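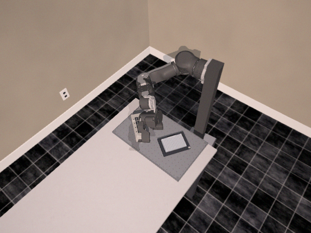
*Irene Seixas*

# Precio anunciado y equipamiento en el mercado de ocasión: el caso del Divora

Memoria del trabajo de la asignatura, 19 de febrero de 2021

## 1. Planteamiento

El Divora es un utilitario de cinco puertas que se vendió con tres acabados (básico, medio y alto) y dos motores, uno de gasolina y otro diésel. En el mercado de ocasión los tres acabados aparecen mezclados y muchos anuncios no indican cuál es. El trabajo intenta responder a una pregunta concreta: cuánto pesa el acabado en el precio que pide el vendedor, una vez descontados la edad y el kilometraje.

La pregunta tiene interés práctico. El comprador de un coche nuevo conoce la diferencia de precio entre acabados porque figura en la tarifa. El comprador de un coche usado la tiene que deducir, y a menudo paga un suplemento por elementos que ya no funcionan o que el modelo básico también llevaba de serie en los últimos años de producción.

## 2. Recogida de datos

Los datos son 157 anuncios publicados en el portal Kirkadano, todos de vehículos situados a menos de 100 kilómetros de Etura. Se descartaron los coches de más de 15 años, los anuncios sin kilometraje y los que ofrecían el vehículo para piezas. También se eliminaron los duplicados, que eran frecuentes: un mismo coche podía estar anunciado por el propietario y por un compraventa con fotos distintas. Para detectarlos se compararon el color, el kilometraje y la fecha de matriculación.

De cada anuncio se anotaron estos campos:

- precio pedido
- fecha de primera matriculación
- kilometraje declarado
- motor
- acabado, cuando constaba
- tipo de vendedor (particular o profesional)
- garantía, si se ofrecía

Cuando el acabado no constaba se intentó deducir por el equipamiento descrito. El climatizador automático solo se montó en el alto, y los elevalunas traseros eléctricos, en el medio y el alto. Si con eso no bastaba, el anuncio se clasificó como «sin determinar» y quedó fuera de la comparación por acabados, aunque se mantuvo en la recta general de edad y precio.

## 3. Método

Se ajustó una regresión lineal con el precio como variable dependiente y la edad, el kilometraje, el motor y el acabado como explicativas. El acabado se introdujo con variables ficticias, con el básico como referencia. Se probó después el mismo modelo con el logaritmo del precio, que describe mejor los primeros años, cuando el coche pierde valor más deprisa. Los cálculos se hicieron en una hoja de cálculo y se repitieron con un programa estadístico para comprobar los coeficientes.

La edad y el kilometraje están muy relacionados entre sí, como era de esperar. Se mantuvieron las dos variables, pero sus coeficientes por separado deben leerse con cautela. El que interesa aquí es el del acabado y cambia poco al quitar una de las dos.

## 4. Resultados

### 4.1. Acabado

En los coches más recientes, la diferencia entre el acabado alto y el básico es de casi 2.000 euros a igual edad, motor y kilometraje. Después se va reduciendo y en los coches más viejos de la muestra ya no se distingue de cero. El acabado medio se comporta de forma irregular: en los primeros años se acerca al alto y más tarde cae hasta confundirse con el básico.

Una explicación posible es que el comprador de un coche viejo mira sobre todo el estado mecánico y la fecha de la próxima inspección técnica. Los anuncios apuntan en esa dirección. En los coches recientes el texto empieza casi siempre por el equipamiento, y en los viejos, por la correa de distribución, el embrague y los neumáticos.

### 4.2. Motor

El diésel se anuncia más caro que el gasolina, pero también lleva más kilómetros. Al corregir por kilometraje la diferencia aumenta en los coches recientes y se mantiene estable en los demás. No se ha podido separar el efecto del motor del efecto del acabado alto, porque las dos cosas coinciden con frecuencia: el diésel no se ofreció con el acabado básico hasta la última revisión del modelo.

### 4.3. Vendedor

Los profesionales piden más que los particulares por coches equivalentes. Parte de la diferencia corresponde a la garantía y a la transferencia, que el profesional suele incluir en el precio y el particular deja aparte. En varios anuncios profesionales el precio destacado exigía financiar la compra – el precio al contado, más alto, solo aparecía al final del texto. En todos esos casos se tomó el precio al contado.

## 5. Limitaciones

El precio analizado es el que se pide, que puede diferir del que se paga. El portal no publica las ventas cerradas y un anuncio retirado puede significar que el coche se vendió o que el propietario cambió de idea. Si los vendedores de coches con acabado alto rebajan más al negociar, el suplemento calculado está inflado.

El kilometraje es el declarado. No se pidió ningún informe de historial, así que no hay forma de saber cuántas cifras son correctas.

La clasificación por acabados tiene errores seguros. Algunos vendedores llaman «full equip» a un acabado medio con llantas opcionales, y otros copian la ficha de un coche distinto. Se corrigieron los casos evidentes, por ejemplo un básico anunciado con un techo panorámico que nunca se fabricó para ese modelo.

Por último, la zona es pequeña y tiene pocos concesionarios. Los resultados no se pueden trasladar sin más a una ciudad grande, donde hay más oferta y los precios se comparan con más facilidad.

## 6. Trabajo pendiente

Para la segunda entrega, prevista para mayo, se repetirá la recogida con los mismos criterios. Los anuncios que sigan activos permitirán ver si los acabados altos tardan más en venderse y si bajan de precio antes de retirarse. También se añadirá una columna con el tiempo que queda hasta la siguiente inspección técnica, que en esta primera versión no se anotó y que habría sido útil en los coches de más edad.

La hoja de datos se entrega junto con esta memoria. Las filas en gris son las de acabado «sin determinar».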